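Waste Sorting in the Schwaiger Hall of Residence
Student project report
Ambros Hollenstein
27 Mar 2025

1. Background

Schwaiger is a hall of residence with 245 rooms on 12 corridors. Each corridor shares one kitchen. Food waste, paper and general rubbish are collected separately, but the hall office had told us that much of the paper was being rejected at the depot. I wanted to find out what was going wrong in the kitchens and whether clearer labels would help.

2. Method

The bins in every kitchen were weighed each morning through November. For the first half of the month nothing was changed. For the second half, six kitchens were given new labels with short word lists, and the other six kept the old ones. I also put a questionnaire under every door.

Weights were taken on a Hiser hanging scale and written down by hand. Bags that had split were weighed but left out of the sorting check.

3. Results

The total collected over the month was 2,115 kg, of which 300 kg was paper. Most of the spoiled paper had food on it, mainly pizza boxes and kitchen roll. Kitchens with new labels had less spoiled paper than those without. The difference was clearest on the lower floors, where the bins stand next to the sink.

Several people wrote that they did not know where to put drinks cartons. The old labels do not mention them.

4. Problems

One kitchen was closed for repairs for four days. Its figures are included but are too low. Few first-year students returned the questionnaire.

5. Trays and containers

Open trays were considered for paper because they are easy to empty. A tray has low walls and a flat floor, so food in it is noticed sooner than in a deep bin. 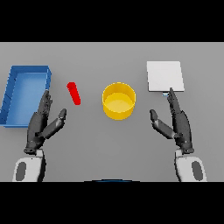
6. Further work

The label test should be repeated in the spring term at Serula, the smaller hall across the road, with drinks cartons added to the list.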